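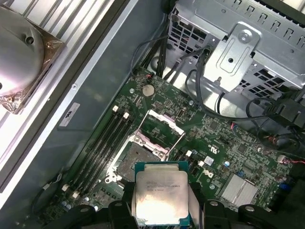
Roy Bickerstaff would like it known that his sister's kitchen has been waiting for a robot since before he took up repairing computers, and that he will believe in the thing when it can empty a dishwasher with a wet spoon in it. He said so at the back of a public lecture in Bidham, during the part reserved for questions, and then sat down without asking one. The lecturer had just spent an hour on grasp planning. She thanked him and moved on to a gentleman who wanted to know about batteries.

# Chapter 7: Chores

Bickerstaff's remark is a better starting point than most of the literature. It names a job, a place and a nuisance, and it leaves the machine no room to choose its own test. By the end of this chapter you should be able to do the same for any task someone claims a robot can handle, whether it happens at a sink or on a repair bench.

## 7.1 What counts as a chore

We will use *chore* for any piece of manual work that a person does without being much admired for it. Folding towels is a chore. So is swapping the processor in an old Dell workstation, although the people who do it prefer another word and charge accordingly.

The processor swap is worth looking at closely, as it seems to be made for a machine. A Xeon is rigid and square-cornered. It doesn't stretch, crumple or roll under the refrigerator. Its socket is screwed down and has one correct position for it. Compare a fitted sheet, which has no correct position known to science.

And yet the swap has its own traps. The load plate must be up before the chip goes anywhere near the contacts. The chip has to be turned the right way, lowered flat and let go without a sideways nudge. Fingers that hold it by the sides leave its face clear, but they also have to fit down among levers, cables and whatever sheet metal the designer put nearby. A shiny metal lid throws glare back at a camera, so the lettering a person would tilt toward the window may be half lost to a machine that hasn't learned to tilt.

Picking the chip up is one skill. Holding it over the socket is another. Seating it is a third, and the price of doing that one badly is a new motherboard.

## 7.2 The Dawber list

Elsie Naylor ran the repair floor at Dawber when the firm was first offered automation. Before she would meet a salesman she wrote down every action in a processor swap, including the ones her staff swore they didn't perform. The finished list had 64 entries. Number 12 was "notice that something is wrong." Number 13 was "stop."

Those two entries have caused more trouble than the other 62. A machine built by Alliline could repeat most of Naylor's motions on a clean bench, with the case open and the cables tied back. Ask it what to do about a cable that had *not* been tied back and it carried on, with great confidence, through the cable.

Plellusent took the other road and trained its system on 1,717 recorded attempts, many of them bad. The result was slower and hesitated a good deal. Naylor liked it better. She said she had hired people on the same basis.

## 7.3 So, can they do it yet?

It depends on the sentence you are willing to sign. Consider these:

- The robot has done the job once.
- The robot does the job on this bench, with these parts, while its maker watches.
- The robot does the job 500 times in a row on machines it hasn't met before.
- The robot does the job in Roy Bickerstaff's sister's kitchen.

Each is a separate claim and needs its own evidence. Sales brochures tend to print the first in the typeface of the third. A single photograph can support very little beyond the moment it was taken, and a video can support somewhat more, provided you ask how many others were filmed that afternoon.

Shop floors are further along than homes, mostly for dull reasons. A shop can fix its lighting, order its parts in trays and send a person over when the machine gives up. Homes have dogs – and spoons.

## 7.4 Before you read on

Choose a chore you did this week and write your own list of its actions. Keep going past the point where it feels silly. Mark every entry that involves noticing something, then every entry where you changed your mind partway through. Bring the list with you to Section 7.5, where we start assigning costs to the mistakes.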